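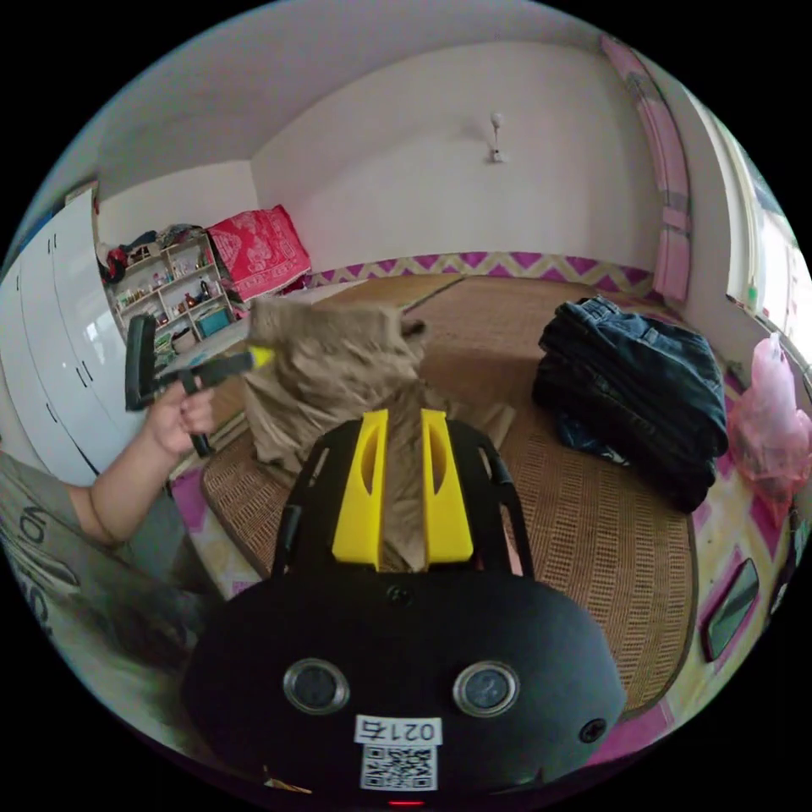
I have wanted a wall of closed storage in my bedroom for as long as I've lived in this apartment, and last June I finally caved and bought the Hamholm wardrobe from Lowther. I'd been getting by with open shelves before that, and if you've ever lived with open shelves you know how it goes. Every bottle and jar you own is on display, and anything without a home gets thrown on top. My light wood shelving unit is still standing in the corner past the wardrobe, little bottles and all, with a heap of clothes riding on top of it, so please don't read this as the review of a reformed person! The tall white doors hide a lot, though, and I love them for it.

Let me start with the price, because I went back and forth on it for weeks. I paid $1784 for the whole run, plus $196 for delivery and carrying it up the stairs (I'm on the second floor, no elevator). That's a lot of money for me. My friend Shagufta Ghumman has the Okora system in her place and paid a good bit less, and hers looks nice too, but her doors rattle when a truck goes by and the hanging rail sags in the middle under her winter coats. I spent an evening over there opening and closing everything like a weirdo before I ordered mine.

Putting it together took 2 people and most of a weekend. The boxes are numbered, the panels inside them are not, and there's a step on page 13 where you're supposed to fit the back panel before the top rail. Do NOT skip ahead. We did, and had to take one whole section apart again while the pizza got cold. The screws are decent and the holes all lined up, which I can't say for the last dresser I built. You also have to anchor it to the wall. The brackets come in the box but the wall plugs don't, so pick some up before you start.

Now the good stuff. The doors close softly and they've stayed lined up so far, even the one by the bed that I open ten times a day. The small dark handles were the thing I was least sure about (I nearly ordered long bars instead), and they've grown on me. You don't catch your sweater on them, and against all that white they keep it from looking like the inside of a fridge. The finish wipes clean with a damp cloth. Fingerprints show up next to the handles if you've got lotion on your hands, and I always do.

What I'd change: the shelves inside are deep, so folded T-shirts vanish at the back and I forget I own them. I ended up getting a set of Presance pull-out bins for the lower part, and those should really be an option when you order. The big quilts are still a problem too. I have a red one with a white pattern that folds up thick as a mattress, and if I put it on a shelf nothing else fits there, so it lives outside against the wall. It's pretty, it can stay out.

One more gripe, the smell. For the first couple of weeks the inside smelled like a furniture store, and I left the doors open at night with the window cracked until it faded. It's gone now.

Four stars from me. I'd take a star off for the instructions and give half of it back for the hinges, but the site doesn't do half stars. If you have the wall for it and somebody patient to hold the other end of a panel, I'd say go for it. I'm already measuring the corner where the shelving unit is to see if one more section would fit.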